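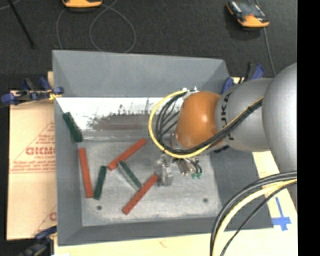

Do We Need the Sorting Tray?

Anel Du Plessis asked me to write something nice about the block tray for this newsletter. I said I would write something, and she took that as a yes.

Those of you who come to the Nerndale puzzle and games evenings will know the argument already. Malou Damgaard believes that stick blocks should live in a shallow gray tray with sloping sides, three green and three orange-red at a time, and that people play better when they start from a small scattered heap. I believe that blocks have been tipped out on tables for as long as there have been tables, and that most of them came to no harm.

Her case goes like this. The walls slope inward to the floor, so a block that gets knocked should slide back down. Gray is dull, and green and orange-red show up well against it. Six blocks is few enough that a beginner can look at the heap and work out which one is lying across which before touching anything. She explained all this at the February meeting with a good deal of energy, and Santosh Mathur nodded the whole way through, though Santosh also nodded at the bean bags.

I'll give her the color. On our brown tablecloth the orange-red ones might as well be invisible after the lights go down, and I have stepped on enough of them to know. The slope I'm less sure about. A long thin block doesn't always slide back where you want it. It can lean on the wall with one end propped up, and then you get a debate over whether it counts as part of the heap. Archana Shakya says it does. Archana Pandey says it doesn't. They have been polite about it so far.

Then there are the two little round holes in the floor of the tray. I've heard that they are for draining it after a wash, and I've heard that they are for screwing it down. Neither person telling me had ever washed it or screwed it down. The blocks are too long to drop through, so I suppose it makes no difference, but I don't love owning a thing with holes in it that I can't account for.

What bothers me more is the plan to buy extra. The Clositz catalog has been passed around with a page folded over, and there is talk of 200 more blocks and a tray for every table. We have 70 names on the mailing list and I have never seen even half of them in the room together. If six blocks are so good for beginners, I'd like to hear who is going to play with the rest — and whose garage they will sit in. We still have a 1,000-piece jigsaw from the last round of enthusiasm with the plastic wrap on it.

So my suggestion is a dull one. Keep the tray we've got. Play the lifting game with it for a couple of months, one block at a time, and if you disturb another block your turn is over. Set the leaning-block rule down on paper before anybody starts, whichever Archana wins. If there is a line of people waiting for a turn by then, I'll sign the order form myself.

Comments can go in the box by the coat rack or straight to Malou, who has promised to read the rude ones out loud. She would also like it noted that the tray stacks. We have one tray.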